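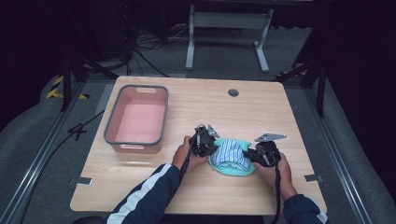
분홍색 바닥의 빈 바구니와 나무 테이블

미니멀리즘 책을 또 한 권 읽었다. 제목은 밝히지 않겠다. 349쪽인데 앞의 40쪽만 읽으면 나머지는 같은 말이다. 버려라, 그러면 마음이 가벼워진다. 정말 그런가?

1월에 나도 해 봤다. 책에서 시키는 대로 물건을 200개 골라 내보냈다. 옷, 머그컵, 안 쓰는 충전기, 언제 샀는지 모를 손톱깎이까지. 첫 주에는 확실히 기분이 좋았다. 그런데 그 기분이 물건이 줄어서 생긴 건지, 오랜만에 대청소를 해서 생긴 건지 저자는 구분하지 않는다. 나도 못 하겠다.

네 달이 지난 지금 서랍은 도로 찼다. 버린 것 중 네 개는 다시 샀다. 감자칼은 전에 쓰던 게 더 잘 들었다.

더 미심쩍은 건 이런 책 뒤에 꼭 따라붙는 장사다. 비우라고 해 놓고 마지막 장에서 수납함을 권한다. Derus라는 정리 앱도 깔아 봤는데, 물건을 줄여 준다더니 물건마다 사진을 찍어 등록하란다. 양말 사진을 찍다가 지웠다. 월 구독료를 내라는 알림은 그 뒤에도 메일로 두 번 더 왔다.

물론 효과를 봤다는 사람들 말을 다 거짓이라고 할 생각은 없다. 이사를 앞뒀거나 방이 정말 좁으면 도움이 될 것이다. 다만 설레지 않는 물건을 버리라는 기준은 여전히 모르겠다. 나는 변기 솔에 설레 본 적이 없다. 그래도 그건 있어야 한다.

책은 중고로 내놨다. 아직 안 팔렸다.

2022년 5월 11일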